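How a Student Club Teaches a Car to Drive
June
By Kelly Xavier

The robotics club at Drurkusgate Middle School is building a car that drives itself. The car is called Ciltamby. So far it has no wheels and no engine, and it lives inside a computer.

The students practice in a simulator. A simulator is a program that makes a pretend world, a bit like a video game. The club's pretend town is named Lodano. It has streets, lawns and trees. If Ciltamby bumps into a curb there, the students press a key and start again.

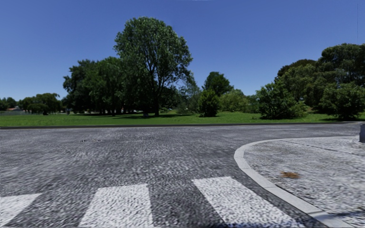

Clubs and Projects

A self-driving car has to sort what it sees. Road is for driving. Sidewalk is for people. White stripes painted across a road mean that someone may be walking there, so the car must slow down and look.

To a computer, a picture is only a big grid of colored dots. The students help by labeling. They take a picture from Lodano and color every part of it: purple for road, pink for sidewalk, green for grass and trees. The club has labeled 596 pictures this year. Another 400 are saved for a test, and the program never gets to study those.

Nayara Evangelista is in seventh grade and works on curbs. "A curb is thin, so it's easy to miss," she says. "If the car misses it, it thinks the sidewalk is more road."

Poles are thin too. The program has to learn that a lamppost stays put and that a fire hydrant is small but solid.

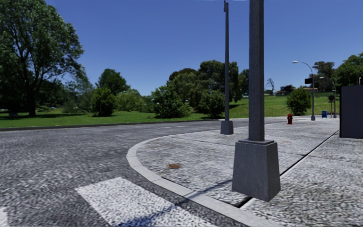
Why does the car need so many pictures?
Things look different from each spot and in different light. A program that has seen only a few curbs may not know the next one.

The club wants to reach 4000 labeled pictures before the Vasconcelos Cup, where school teams send their cars through a town they have never seen.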